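Flurkometti Tabletop Cell — product page and open day notes

Overview | Specs | Simulation | Open day | Order

The Flurkometti is a small one-arm cell for light assembly and part placing. Arm, gripper, work tray, controller. Ships on one pallet, plugs into a normal wall outlet. Made for shops that have never owned a robot and don't want to hire somebody to run one.

What you get
Arm with gripper, black finish
Work tray, slate gray
Controller and stop button
Vuresier planning software, one seat, 3 years of updates
Cables, bolts, paper manual (yes, still paper)

Try it before it ships
Every cell comes with a simulated version in Vuresier. Same arm, same tray, same parts. Build your job on screen first, break things there, then load it on the real one. We ran the demo job this way all through the open day at our Grusberg showroom in March. Small blue parts on the tray, arm working over it, plain green backdrop so the big screen reads well from the back row.

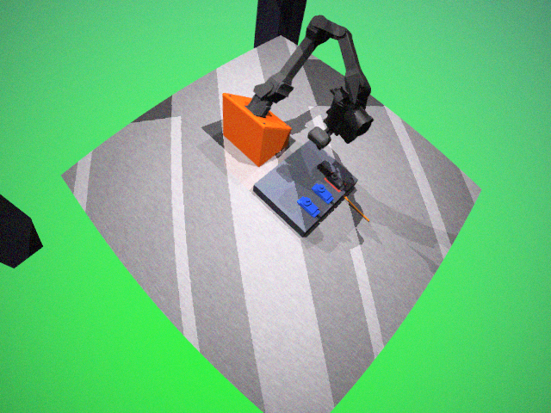

Wendt wrote to us afterward that the simulator was the part worth the drive, but that the import step for customer part files needs a lot more explaining than it got, and could we please put the tray drawing online so people can check thier parts against it before calling. Fair points. Tray drawing is now under Downloads. Import guide is being rewritten, should be up with the next release.

Open day, short version
Doors at 9. Talk first, then 30 minute slots at the screens, then questions. Slots filled up fast, next time we'll run more of them. Visitors could move the parts on the tray and replan the job themselves. Most asked questions:

Can it run without the software? Yes, from the hand controller, but only jobs already saved.
Does it need a cage? Depends on your job and your local rules. We do a check with you before ordering.
Can I bring my own part? Yes. Send the file a week ahead — we load it and you see it on the tray when you walk in.
How long is the training? One day, at your place or ours.

About the view: you can stop a job at any point and turn the camera to look at the gripper from the other side. Good for checking clearance over the tray. Shadows are on by default, switch them off under View if your your laptop is slow.

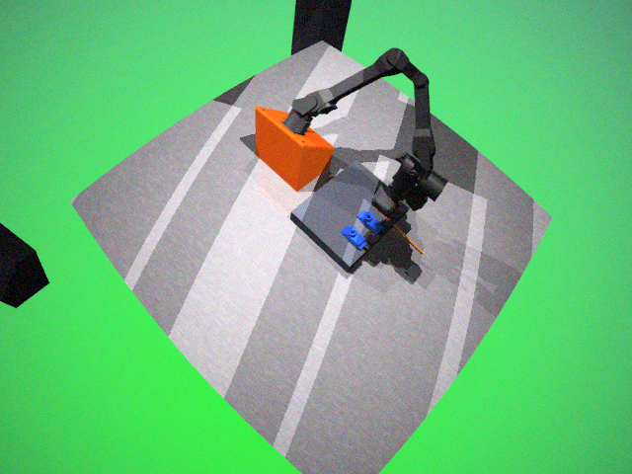 Flurkometti demo job in Vuresier — gripper over the tray, blue parts below.

Specs
Reach: 600 mm
Power: normal wall outlet
Controller: 278 mm wide, fits on a shelf
Software: Vuresier, desktop only, no tablet version yet
Lead time: around 3 weeks for the standard cell, longer with a custom gripper

Not included
Table, air supply, part feeders. We can quote feeders separately, ask for the feeder sheet.

Visits
Showroom visits in Grusberg by appointment, mornings are best. Bring a sample part if you have one, or just the file. Parking behind the building, use the side door and ring twice. Next open day not set yet — leave your email on the contact form and we'll send the date.

Ordering
Quotes go out within 3 working days. Please include part size, part weight, and how many shifts you run. Spare fingers for the gripper are listed under Accessories.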